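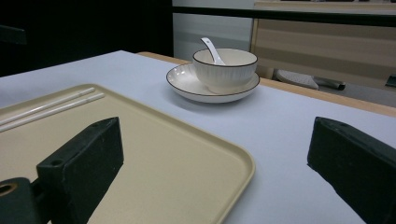

보낸 사람: Hsiu-ying Lam
받는 사람: 밥상모임 메일링 리스트
날짜: 2023년 3월 7일
제목: Re: [밥상모임] 그릇은 몇 벌이나, 쟁반은 꼭 있어야 하나요?

옌팅 님, 그리고 모두 안녕하세요.

답장이 늦어서 미안해요. 지난주 내내 Rakena 쪽 부엌 이사를 거드느라 메일함을 제대로 열어 보지도 못했어요. 그런데 밀린 메일을 죽 훑다가 옌팅 님 글을 보고는, 아 이건 차 한 잔 끓여 놓고 앉아서 써야겠다 싶어서 따로 빼 두었답니다. 그래서 오늘은 좀 길어요. 바쁘신 분들은 주말에 읽으셔도 됩니다.

먼저 옌팅 님이 쓰신 글을 밑에 붙일게요. 저처럼 메일을 금방 지우는 분들도 계시니까요.

> 안녕하세요, Yen-ting Lu입니다. 가입하고 인사만 드리고는 처음 여쭙습니다.
>
> 8월에 Teltdale로 이사를 가면서 부엌살림을 처음부터 다시 갖추려고 합니다. 지금까지는 손잡이 달린 머그에 국도 담고 시리얼도 담고 하면서 살았는데, 이번에는 밥상을 제대로 차려 먹고 싶어요. 손님은 많아야 세 명입니다.
>
> 궁금한 것은 이렇습니다. 국그릇 밑에 꼭 받침접시를 두어야 하나요? 어머니는 늘 두셨는데 저는 설거지만 늘어나는 것 같아서요. 그리고 쟁반에 차리는 분들이 계시던데, 식탁이 있는데도 쟁반을 쓰는 이유가 있을까요? 숟가락은 사기로 된 것과 쇠로 된 것 중에 어느 쪽이 나은지, 젓가락은 흰색을 사도 괜찮을지도 궁금합니다. 흰색이 예쁜데 때가 탈까 봐 망설이고 있어요.
>
> 마지막으로, 골이 진 그릇(겉면에 세로로 주름처럼 결이 있는 것)을 봐 두었는데 씻기 힘든가요? 한꺼번에 너무 많이 여쭈어서 죄송합니다.
>
> Yen-ting Lu 드림

죄송하기는요! 우리 모임에서 제일 반가운 게 이런 질문이에요. 지난겨울에는 냄비 뚜껑 이야기로 메일이 한 달이나 오갔잖아요.

받침접시부터 말씀드릴게요. 저는 두는 쪽이에요. 처음에는 저도 시어머니가 하시니까 따라 했는데, 몇 해 전에 혼자 지내는 동안 귀찮아서 다 치워 버린 적이 있어요. 그랬더니 뜨거운 국을 가득 담아 옮길 때마다 손가락 끝이 국에 닿을락 말락 하고, 식탁에는 둥근 자국이 남고, 숟가락은 내려놓을 데가 없어서 휴지 위에 올려놓게 되더라고요. 받침이 있으면 그릇을 들지 않고 접시째 밀어 줄 수가 있어요. 어른이나 아이에게 국을 건넬 때 이게 얼마나 편한지 모릅니다. 설거지는, 글쎄요, 국을 흘리지 않은 날은 한 번 헹구면 끝이니까 저는 그렇게 일로 치지 않아요.

다만 크기는 꼭 보고 사세요. 그릇을 올렸을 때 둘레로 흰 테가 손가락 한 마디쯤은 남아야 보기에도 좋고 잡기도 좋아요. 너무 딱 맞으면 접시를 집을 때 그릇까지 같이 쥐게 되고, 너무 크면 상이 금방 좁아져요. 같은 무늬로 맞추고 싶으면 그릇과 접시를 한날에 사는 게 좋고요. 저는 테두리에 가느다란 짙은 선이 들어간 걸 좋아하는데, 이런 선은 나중에 짝을 찾으려고 하면 굵기가 미묘하게 달라서 나란히 놓았을 때 자꾸 눈에 걸려요. 포이안(Po-yen Chiang) 님은 그게 뭐가 보이냐고 하시지만 저는 보입니다.

쟁반 이야기도 할게요. 식탁이 있어도 저는 아침에는 거의 쟁반에 차려요. 이유는 별것 없고, 한 번에 나르고 한 번에 치울 수 있어서예요. 우리 집은 부엌에서 식탁까지 걸음이 꽤 되거든요. 그리고 쟁반이 있으면 자기 자리가 생겨요. 식탁 한쪽에 신문이며 영수증이 쌓여 있어도 쟁반 안쪽만 깨끗하면 밥 먹을 마음이 나더라고요(이건 우리 집만 그런지도 모르겠어요).

고르실 때는 모서리가 둥글고 테가 살짝만 올라온 것을 권해요. 테가 높으면 팔이 걸려서 쟁반 위에서 그대로 먹기가 불편하고, 아예 없으면 젓가락이 굴러떨어져요. 색은 베이지나 크림색처럼 순한 것이 두루 어울립니다. 광이 나는 것보다 무광이 그릇도 덜 미끄러지고요. 제가 Siltano에서 산 건 폭이 40센티미터인데 한 사람 밥상으로는 넉넉하고, 싱크대에서 씻을 때 조금 성가셔요. 싱크대가 작은 집이면 사기 전에 안쪽 폭을 재 보세요. 저는 안 재고 샀다가 한동안 욕실에서 씻었어요.

쟁반에는 젓가락이랑 작은 찬그릇을 놓고, 국은 받침째로 쟁반 바깥에 따로 두는 집도 많아요. 저도 국이 뜨거운 날은 그렇게 합니다. 쟁반을 들다가 기우뚱해서 국을 엎은 일이 두 번 있었는데 두 번 다 미역국이었어요. 미역은 정말 어디까지든 갑니다.

숟가락은 저는 사기 편이에요. 국물 먹을 때 입술에 닿는 느낌이 순하고 쇠 냄새가 없어요. 그런데 아침에 바쁜 사람한테는 쇠가 낫기도 해요. 사기 숟가락은 설거지통에서 다른 그릇에 부딪혀 이가 나가기 쉬우니까요. 그러니 손님이 세 분이면 여섯 개쯤 사 두세요. 하나둘은 꼭 깨집니다. 사실 때 그릇에 한번 걸쳐 보시고요. 손잡이가 그릇 테 위로 넉넉히 올라와야 국 속으로 미끄러져 들어가지 않아요. Oi-ling Tsao 님이 예전에 손잡이 짧은 것으로 한 벌을 맞추셨다가 저녁 내내 젓가락으로 숟가락을 건지셨지요. 오이링 님, 또 이야기해서 미안해요.

흰 젓가락은 저도 씁니다. 걱정하시는 대로 카레나 김치찌개 먹은 날은 바로 씻는 게 좋아요. 밤새 담가 두면 끝부분이 누렇게 되는데, 한 번 물든 것은 베이킹소다로 문질러도 완전히 돌아오지는 않더라고요. 표면이 매끈한 것은 때가 덜 타는 대신에 묵이나 메추리알이 잘 안 집혀요. 끝에 가는 홈이 몇 줄 있는 것으로 고르시면 좀 낫고, 홈 사이는 다 쓴 칫솔로 가끔 닦아 주세요. 삶아도 되는지는 재질마다 다르니까 포장에 적힌 온도를 보시고요. 60도까지라고 적힌 것을 모르고 끓는 물에 넣었다가 활처럼 휘게 만든 사람이 여기 있습니다.

골이 진 그릇은 생각만큼 힘들지 않아요. 골이 바깥에만 있고 안쪽이 매끈하면 국물이 닿는 데는 보통 그릇하고 똑같으니까요. 바깥은 세로로, 결을 따라 수세미를 위아래로 움직이면 금방 닦여요. 옆으로 돌려 가며 문지르면 골 바닥에 닿지 않아서 나중에 물때가 생깁니다. 그리고 골이 있으면 젖은 손으로 잡아도 덜 미끄러워서 저는 오히려 좋아해요. 포개 두실 때는 사이에 키친타월을 한 장씩 끼우시고요. 다만 진한 선이 둘린 그릇은 철수세미는 절대 쓰지 마세요. 선부터 벗겨지면 속이 상해요.

몇 벌이 필요하냐는 제목에는 정작 답을 안 했네요. 손님 셋에 옌팅 님까지 넷이면 국그릇과 받침은 여섯 벌, 쟁반은 두 장이면 시작으로 충분할 것 같아요. 우리 집은 한창때 국그릇이 8개였는데 늘 꺼내 쓰는 건 앞줄에 있는 것뿐이었어요. 나머지는 살면서 천천히 들이세요. 이사하자마자 다 사면 찬장에 넣어 놓고 잊어버립니다.

참, Pak-hei Tseng 님이 지난번에 Memov 그릇을 여러 벌 내놓으신다고 하셨는데 아직 있나요? 흰색이 남아 있으면 옌팅 님께 먼저 여쭤봐 주시면 좋겠어요. 포장은 제가 도와드릴 수 있어요. 신문지도 잔뜩 모아 두었고, 이번 이사 때 쓰고 남은 상자도 현관에 쌓여 있답니다.

쟁반을 안 쓰시는 분들 이야기도 듣고 싶어요. 식탁 깔개가 더 낫다는 분도 계실 테고, 쇠숟가락 편을 드실 분도 분명히 계실 텐데 옌팅 님께 도움이 되게 많이들 적어 주세요. 저는 이제 차가 다 식어서 물을 다시 올리러 갑니다.

모두 감기 조심하시고요.

Hsiu-ying Lam 드림

추신. 옌팅 님, 머그는 버리지 마세요. 국자 꽂아 두기에 딱 좋아요.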